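Helmet on the ground, batters crossed: how many runs, and how do I enter it in Vikora?

Posted 08/02/2025 in Scoring and Umpiring

deepthirdman

I score for Tudmont in the Godinho league and need a ruling on one ball from our match at Hadier. The book and the app currently disagree and the league has sent the scorecard back.

Sequence of events: legal delivery, not a no-ball or a wide. Batter plays at it and misses, no contact with bat or body. Keeper misses it as well. Ball goes down to fine leg. Batters complete 2 and turn for another. Fielder throws in, and the throw hits the spare helmet, which was on the ground behind the keeper. The batters had already crossed on the third run when the ball hit the helmet. The umpire signaled dead ball, then the penalty signal, then byes. He told me 8 in total.

What I have so far:

Paper book: 3 byes, 5 penalty runs, one ball counted in the over.
Vikora: 2 byes, 5 penalty runs, one ball counted, same batter on strike for the next ball.

The other scorer thinks the third run should not count because it was never completed, and that the ball should be bowled again. I need to know which total is right, whether any of it goes against the bowler, and who should have been on strike.

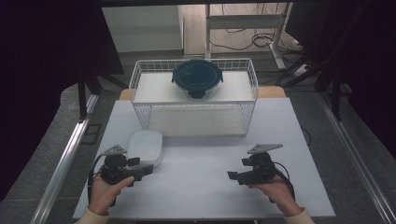

Glass container with a dark teal lid in the wire basket, white plastic box in front.

Also, Vikora asks for a "base event" before it will accept a penalty. I picked Bye. It then offers a field for completed runs, and I entered 2 since that is what the field is called. If that is where the error came from, I would like to know how to fix it without deleting the rest of the over.

squareleg_ump

The umpire was right. Total is 8.

The relevant part is Law 28.3, protective helmets belonging to the fielding side. If the ball in play strikes a helmet placed on the ground behind the keeper, the ball is dead and 5 penalty runs go to the batting side. Any runs completed before the strike also count, together with the run in progress if the batters had crossed at the instant the ball hit the helmet. You say they had crossed, so the third run stands.

Point by point:

The moment that matters is when the ball hits the helmet. People mix this up with overthrows to the boundary, where the test is whether the batters had crossed at the instant of the throw. Different Law, different instant.

The ball counts in the over. The ball that does not count is the one under illegal fielding (28.2), where a fielder has willfully stopped it with a cap, for example. A helmet left lawfully behind the keeper is not an act of illegal fielding, although the number of penalty runs is the same.

Nothing goes against the bowler. Byes are not debited, and penalty runs are not debited either. The 5 go in the penalty box in extras, not in byes.

Strike: they crossed on the third, so they carry on to the ends they were running to. The non-striker at the start of the ball faces the next one, or stays off strike if that was the last ball of the over and the ends change.

One exception, which does not apply to your ball. If it had come off the batter's person with no shot offered and no attempt to avoid being hit, leg byes would not be allowed and the helmet penalty would not be awarded either.

fullbunger

pretty sure penalty runs go on the bowlers figures if its a helmet, thats how we always did it. just put 8 byes in and move on, the total is the same and the league wont look

squareleg_ump

Please don't do that. Penalty runs are a separate line on the card, and the league has already looked.

leftarmledger

Agree with squareleg_ump on the Law. I can help with the Vikora part, having entered one of these in January and made the same mistake.

The "completed runs" field is badly labeled. It means runs to be scored from the base event, and the app also uses it to work out the strike. Enter 3 there, not 2. The app has no concept of a run in progress, so it cannot work this out for you. 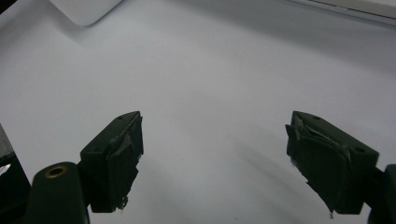
To correct it without losing the over, open the ball log and use Edit on that one delivery. Don't use Undo, which removes every ball after it as well. Set the base event to Bye, runs to 3, then add the penalty with type Fielding and tick "ball counts." In my version the tick box clears itself when the base event is changed, so set the base event first and check the box last – otherwise the over ends up a ball long.

Then look at the next delivery. Editing the runs swaps the strike from that point on, so every later ball may be credited to the wrong batter if you had already corrected the strike by hand. Compare the log with your paper book ball by ball until the next wicket or the end of the innings. Where you find a manual strike change, delete it, as the edit has now done the same job.

Export the card again after saving. The league copy does not refresh on its own.

deepthirdman

Thanks. I had put in a manual strike change on the following ball, which explains why two of the batting totals were off as well. Removed it, and the book and the app now agree. Card resubmitted.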